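Open Day at Clemier: Robots in the Drawing Room

Photos from our visit to Firnach, May 19, 2024

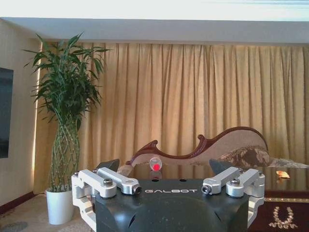
Clemier opened its doors to the public for one afternoon and we were in the queue early, flask of tea and all. They had 100 places and I'm told 500 people asked for one, so we felt very lucky! The part I'd been looking forward to most was the tabletop demonstration, where a gripper has to deal with the sort of small things that end up lying around at home. A little clear plastic bottle with a bit of bright red on it, on a tabletop so glossy that you get its reflection as well. Lovely to see it placed right there between the two dark fingertips, with the GALBOT name in white capitals in the foreground. And what a room to do it in – carved chaise longue, patterned cushion, golden curtains in deep folds, and a braided lucky bamboo that I would happily have taken home with me.

Hường Hứa gave the talk and took every question going, including a good one from a boy near the front who wanted to know whether a robot minds being told it's wrong. She said see-through plastic is one of the things she most enjoys working on (glass too) and that shiny tables keep her busy as well. I could have listened for another hour.

If you're planning to go, the next open day is in January and places are free, but you do have to book. The house dates from 1834 and the stairs are steep, so ask at the door for the lift. Parking is in the field behind the Skelura building, and the walk across takes five minutes if you don't stop to look at the ducks. We did stop. Thân café on the corner does a very good lemon cake and stays open until six.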